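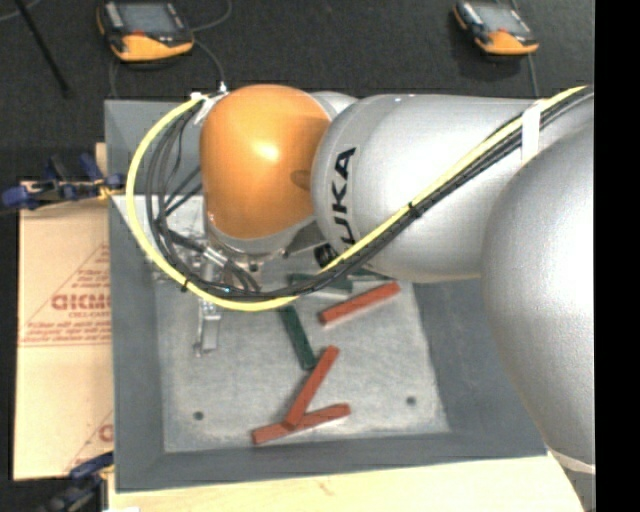
A KUKA arm above a gray bin of red and green blocks.

Unit 2: Product Listings for Toys and Hobby Goods
Retail Writing and Merchandising, Velladside College
Instructor: Elaheh Abbasi
Class meets Thursday. Read this handout before the session and bring a printed copy.

1. Purpose of the unit

A product listing has to answer the questions a shopper would ask a clerk. In the toys and hobbies category the shopper is usually an adult buying for a child, often a child who lives in another household. The buyer may know the age and very little else. Listings in this category are therefore read quickly, compared side by side, and returned to after purchase when something is missing from the box.

2. Parts of a listing

Title. State the type of product first, then the brand or line, then the feature that separates it from similar items. "Wooden Marble Run, Kollura, 466 Pieces" is acceptable. "Amazing Fun Gift Kids Love" is not a title.

Age grade. Give the age grade set by the manufacturer. A seller may not lower it to reach more buyers. If the item contains small parts, the choking hazard statement belongs near the age grade and must not be placed at the foot of the page.

Contents. List what is in the box, with quantities. Tools, glue and batteries that the buyer must supply are listed separately under "Not included."

Dimensions. Give the size of the finished item and the size of the package. These are frequently confused, especially for model kits.

Description. Two short paragraphs are enough for most items. The first explains what the child or hobbyist does with the product. The second covers assembly, storage and care.

3. Claims about learning

Words such as "educational" and "STEM" appear on a large share of toy listings and carry little information. Students should replace them with a plain account of the activity. For a gear set, write that the child connects gears of different sizes and compares how fast they turn. Do not promise an improvement in grades, attention or intelligence.

4. Case for discussion: the Bernden crystal kit

The Bernden kit was first listed by the retailer Moradi with a description of 19 words. It did not say that the crystals need several days to grow, or that an adult must pour hot water. Reviews complained of a "broken" kit that had been opened the same afternoon. The revised listing, prepared by Ysaline Marchal, moved the growing time into the opening sentence and placed the adult supervision note directly beneath it.

Compare the two versions in the course packet. Which facts were on the box all along? Which would a grandparent ordering from a phone still miss?

5. Assignment

Choose one toy or hobby item you can handle in person. Write a complete listing using all the parts in Section 2. Attach a copy of the package text so that your age grade and contents can be checked against it.

The assignment is marked out of 16 points: four for accuracy, four for completeness, four for clarity and four for safety information. Listings copied from a manufacturer or another seller receive no credit. Late work is accepted only by prior arrangement with the instructor.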